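About us

Kedance is a small test workshop for grippers, robot arms, cameras and controllers. We are located in Dodasville, in the old dairy building behind the rail yard. Companies and schools send us equipment before they buy it or before they sell it, and we try it on ordinary things under the same conditions for every product. Then we write down what we saw.

We do not sell hardware and we do not take commission from those who do. Our income is from test fees, from the yearly subscription to our comparison sheets, and from the courses we give in September.

How we began

The workshop started as a side activity of Steinarsdóttir, a packing machine firm which had a practical problem. It had bought three types of finger grippers for the same line, and every supplier had promised that theirs was the best for soft goods. The data sheets could not be compared. One gave the closing force at the fingertip, another gave it at the motor, and the third gave only the maximum weight of a steel block. So a table was cleared, a bag of household things was brought in from home, and the three grippers were tried one after another on the same things in the same order.

The notes from this first comparison were passed to another firm, and then to another. After some time there were more requests than the packing people could answer, and Kedance became its own company. Steinarsdóttir is still a customer and pays the same price as all others.

What we test

Most of our work is with two-finger grippers, both the ones which are mounted on an arm and the ones which a person holds in the hand. The hand-held type has become a large part of our calendar. It lets our customers try a finger shape on real objects before they have decided on an arm, and a new set of printed fingers can be changed in a few minutes when the threaded inserts are in the right place. (When they are not, it takes the afternoon. We give a separate mark for this.)

Soft materials take the most of our time. A box is either held or it falls. With cloth there are many results in between: the finger pushes the cloth away, or it picks one layer when it should pick two, or it leaves a mark, or it holds well until the arm begins to turn. Our standard cloth series has 13 items, from thin napkins to heavy canvas, and each is offered to the gripper flat, folded and crumpled. We also note how a finger behaves on printed areas, where the surface can be more slippery than the cloth next to it.

For arms we look at repeat accuracy under load, noise, cable routing and how the arm behaves after an emergency stop. Cameras are tested in good light and in poor light, close to the object and far from it, and we pay attention to delay, as a good picture that comes late is of little use to a controller. Controllers themselves are the slowest work. We run each one for 190 hours before we write anything about it.

The Gurimham bench

Our main test station is called the Gurimham bench, after the street where its first version was built. It is now in its fifth version. Every finger pair that comes in for an endurance test is opened and closed 3000 times on the bench, and it is measured before and after. We look for play in the joint, wear on the ridges of the fingertip, and inserts that have started to turn in the plastic.

The drawings of the bench are free. If you would like to build your own, please write to us and we will send them together with the parts list. We ask only that you tell us what you have changed, so that we can learn from it.

How we report

Each customer receives a comparison sheet and the full notes. The sheet uses 5 grades and it has no total score. We are often asked for a total score and we have always refused. A gripper that is poor with cloth and excellent with glass jars should not be shown as "average", it would help neither the bakery nor the laundry.

Failed attempts stay in the notes. A supplier may add a comment to our result, and we print it below our text without changes, but the result remains.

For schools

Technical schools may use our older equipment at no cost in the weeks when the bench is free. Students usually bring their own fingers, printed at school, and compare them with a commercial pair. We help with the setup and with the planning of the trials, and the students do their own measuring. A teacher must be present for the whole visit. Please ask early, the spring weeks are taken first.

Visit or send equipment

Visits are by appointment. Equipment can be sent to the Dodasville address at any time, but please put the power supply in the same box and write the firmware version on the delivery note. Return shipping is paid by the customer. Prices and the current waiting time can be found on the page "Order a test".

This page was last changed on 23 February 2024.
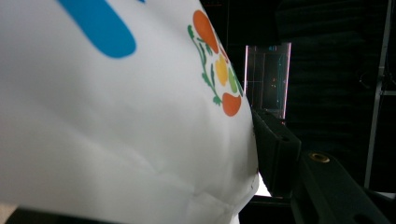

Hand-held gripper, trial on soft white fabric with a vegetable print.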